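Mudura releases planner update for kitchen tasks, opens simulation set to outside teams

29/08/2018

Mudura, the motion planning company based in Fuvville, has released a new version of its Plistau software with a reworked planner for household tasks. The update also includes the simulated kitchens the company uses for its own testing, which until now were available only to paying customers.

Plistau is the layer between a robot's perception system and its motor controllers. It takes a list of detected objects and a goal, such as an open door or a cleared counter, and produces a path for the arm and a set of grip commands. Earlier versions did this in two separate passes. The arm path was worked out first and the grip was fitted to it afterward, and the planner had to start over whenever the two didn't match.

In the new version the two are solved together. Mudura says this matters most for handles, where the arm has to arrive at an angle that still leaves room to pull. Oven doors are a hard case because the handle moves down and outward in an arc, and the wrist has to follow it without touching the cooktop edge or the cabinets on either side.

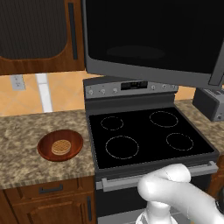
The release includes 63 kitchen layouts. Each has its own mix of counter heights, cabinet finishes and appliances, and loose items can be moved or removed before a run. Doors and drawers are modeled with hinges, slides and friction values that can be changed in a plain text file. Lighting can be changed in the same way, so teams working on perception can check how a detector copes with dark glass and shiny metal.

Mudura tested the new planner on 1187 task runs before the release, all of them in simulation. The tasks were opening and closing doors, turning knobs, and moving small items from one surface to another. The company has published the logs along with the code. They show that most of the remaining failures come from the grip slipping late in a pull – a problem the company puts down to its contact model, not the path itself. A new contact model is planned but has no release date.

Planning time has also come down. The default limit for a single plan is now 60 seconds, after which the software returns the best partial path it has found and marks it as incomplete. Users can raise or lower the limit. Under the old version a plan that ran too long returned an error and nothing else, which was a frequent complaint on the Plistau user forum.

Work on the update began in April, after the company moved its software group to a larger office on Greenberg Street. The group handles planning and simulation tools only. Mudura does not build arms or grippers and says it has no plans to do so.

The simulation set is free for schools and for companies with fewer than 100 employees. Larger companies will need a license, priced per site. Existing customers get the update at no extra cost, but saved plans from the previous version will not load and must be generated again. A conversion tool was considered and dropped – the old format does not store the grip data the new planner needs.

The download comes with a short setup guide and four sample tasks. Support for arms with more than seven joints is listed as experimental in this release and is turned off by default.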